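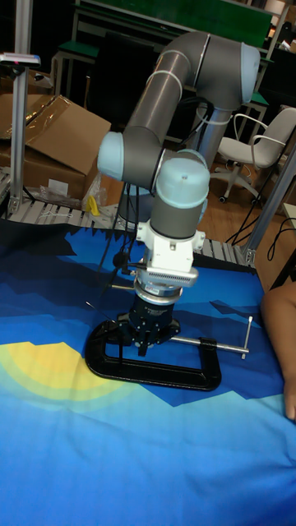
## C-clamps: storing them and keeping the screw from binding

**dfairclough**
I'm sorting out the clamp drawer and would like to hear how other people store C-clamps. Mine have been in a pile in the bottom of a Letus cabinet for years. Black painted frames, plain steel screws, sliding T-handles. Two of them bind halfway along the thread and one has a handle that won't slide through anymore.

Questions:

- Do you hang them or lay them flat?
- Screw open or closed?
- Oil, wax or nothing on the threads?

The garage is unheated and gets damp in January, if that matters.

**kirsty_n**
Hang them. I have a length of steel pipe on two brackets and they all go on it by the frame. Screw closed most of the way so the handles don't stick out and catch your sleeve.

For the binding, clean the thread before you put anything on it. It's nearly always dried glue. A brass brush and mineral spirits got mine moving.

**tagle_j**
I lay them flat. Hanging is fine until you pull one off and the one next to it comes down on your foot. A shallow drawer with an old piece of fabric in it works. The cloth stops the paint from chipping and the clamps don't slide when you open the drawer.

**kirsty_n**
I've never had one fall, but my pipe has an upturned end. Fabric in a damp garage is asking for rust if you ask me. It holds moisture against the metal.

**tagle_j**
Depends on the fabric. Thin cotton is dry again in a day. I wouldn't use carpet or felt.

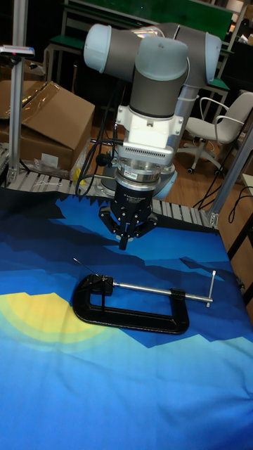
I do leave the frame and screw flat on the same side so the handle bar has somewhere to go. If you stack them with the handles crossed you end up lifting three to get one.

**twhitlock**
Wax on the threads, no oil. Oil picks up sawdust and you get a paste that is worse than the glue. I use Lirum paste wax, one thin coat, run the screw all the way in and out, wipe off what's left.

On the handle that won't slide, look at the ends of the bar. If somebody has hit it with a hammer or put a pipe on it for leverage, it's probably bent. File off any burrs or replace the bar.

**dfairclough**
Bent is possible. I used it to press a bushing once. I'll roll the bar on the bench and see.

**dilek_a**
I disagree on oil. For woodworking, yes, wax. For metalwork I put a drop of light machine oil on the thread and another where the swivel pad meets the end of the screw. Everyone forgets the pad — if it doesn't turn freely it walks across the work as you tighten.

**twhitlock**
Fair point about the pad. I only do wood.

**dfairclough**
Update from Wednesday. It was glue on both of the stiff ones. The bar was bent, so I've ordered a new one from Ellwood. Going with wax and a flat drawer for now, thin cotton underneath. If they rust by spring I'll put up a pipe.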